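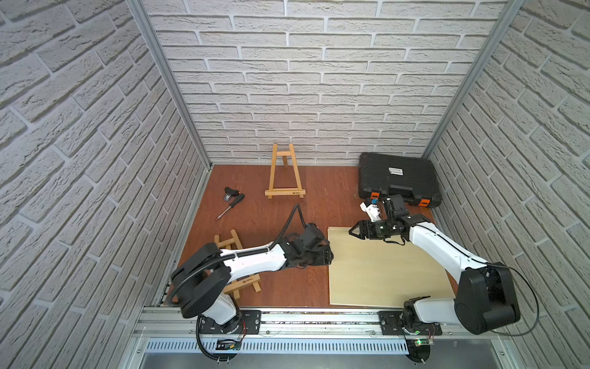

J. Haddow
Equipment and Planning Lead, Muveren project, Lernton site

Progress report to the Pretia equipment fund, period ending November

Status

The two-arm cell is assembled and in daily use. Spending is inside the approved envelope. One purchase has moved into the next period (the spare gripper set) and one new request is made below (base covers and cable supports). The fund is asked for a decision on two points, set out under Decisions requested.

Work in the period

Both arms are mounted on a common aluminium rail along the front of the enclosure. The original plan had a separate pedestal for each arm. The shared rail was adopted after the first layout study, when it became clear that the pedestals would have to be realigned each time an arm was taken off for service. With the rail, the distance between bases is set once and checked with a gauge. The saving on the pedestals has paid for the rail and for the extra machining on the base mounts.

The enclosure walls are lined with textured faux-brick panels and the floor has a wood-grain finish. These are treated as consumables in the budget. The project needs a working area that can be given a different appearance between blocks of work, and the panels were chosen for price and ease of replacement. A second set in a plain finish has been quoted and is on the list for the next period.

The object set now covers wooden display easels, a flat board, a latched plastic hard case and small hand tools, plus a number of smaller parts. Easels have been the most useful purchase for their cost. They are light, they can be worked with standing or lying down, and the legs and ledge give several places for a gripper to close. The hard case is used mainly for placing objects beside and on top of it. Opening the latches is not part of the current programme and no equipment has been bought for it.

By the close of the period the cell had logged 909 completed runs. The target in the original application was 300. The difference is mostly explained by shorter runs than were planned for. It should not be read as a threefold gain in productivity. Operator hours for the period are close to the forecast.

Budget position by line

Arms and mounts. Fully spent. No further claim is expected on this line. Both arms remain under the supplier's warranty, and no warranty claim has been made.

Rail, frame and enclosure. Underspent by a small amount after the change from pedestals. It is proposed to keep the balance on this line to cover the second panel set.

Grippers and fingers. Partly spent. The working grippers are in place on both arms. The spare set from Pawlak was ordered on the basis of a lead time that has since been extended, and the order is now expected to be invoiced in the next period. The price is held under the written quotation. Finger wear has been acceptable so far, though there is a faint groove on one pair that is checked at the start of each week.

Cabling and electrical. Spent to plan, with a shortfall identified. The cables run outside the arms and form wide loops near the wrist and elbow. Enough slack has to be left for the full range of movement, and the same slack can reach the objects on the floor in some poses. The present arrangement works at the speeds in use. It would limit any increase.

Objects and consumables. Spent to plan. Replacement boards and easels are bought locally in small lots.

Spares. Not yet drawn. See below.

Problems met

Cable reach. During trials with upright easels the loop on one arm brushed the top of an easel on several occasions. No damage resulted. The easel position was moved further from the arm and the condition has not returned, but this gives up usable floor near the middle of the cell. Spring-return cable supports would recover it. Two suppliers have been asked for prices and one has replied.

Exposed boards. A small circuit board sits near each arm base at the front of the enclosure. This is convenient for maintenance and poor for protection, as the front edge is also where objects are passed in and out by hand. A tool dropped there could do damage that is out of proportion to the price of a cover. Covers with a clear top are proposed so that the boards can still be inspected in place.

Shared reach. With both arms working over the same floor, the area between them has to be managed. At present only one arm is allowed into the central region at a time, and the other holds position. This is safe and slow. A software change would be needed to lift the restriction and it is outside the scope of this grant. It is mentioned here as it affects how many runs can be expected next year, and therefore how quickly consumables will be used.

Floor finish. The wood-grain floor marks when wooden objects are dragged across it. The marks are cosmetic. One replacement floor sheet has been allowed for.

Storage. The shelf allocated to the project at Lernton is full. Some objects have been kept in the enclosure between sessions, which makes the start-of-day reset longer. A lockable cabinet has been priced from the site's usual catalogue and can be met from the site overhead, so no claim is made.

Plan for the next period

The first task is to take delivery of the spare grippers and run the acceptance test. The test takes a working morning per gripper and uses the standard object set, so no purchase is needed. The grippers will be rotated after that, with the spare set going into use and the present set going back to the bench for measurement.

The second is the panel change. The cell will be out of use while the walls are relined, and the work has been placed beside the annual rail inspection so that there is a single stoppage. An allowance of 10 working days has been made for the two jobs together. The panels themselves should come off quickly. Most of the time goes on checking the rail and repeating the position measurements afterwards.

The third is to settle the cable supports. If the fund agrees, the supports will be fitted during the same stoppage. If they are fitted later, the position measurements will have to be done again, at a cost of operator time that has not been budgeted.

Options considered for the spares line

Option 1 is a complete spare arm. It gives the shortest recovery from a serious fault but would use the whole of the spares line and most of the contingency. It would also have to be stored and exercised.

Option 2 is a kit of joint modules and one wrist housing. It covers the faults regarded as most likely and leaves the contingency untouched. Repair would be carried out on site by staff who have already done the supplier's course.

Option 3 is to hold no major spares and rely on the supplier's exchange service. This is cheapest in the short term. The exchange time quoted is acceptable during the warranty period but the terms after it are not yet in writing.

Option 2 is recommended. Option 1 would be worth another look if a second cell were approved, when a single spare arm could serve both.

Decisions requested

The fund is asked to agree that the underspend on rail, frame and enclosure be kept on that line for the second panel set.

The fund is asked to approve £909 from contingency for base covers and cable supports – the matching of this sum with the run total above is a coincidence – with any balance returned at the close of the grant.

Purchase records for the period, the Pawlak quotation and the revised delivery note have been placed in the Muveren shared folder. The updated asset register will follow when the spare grippers have been tagged.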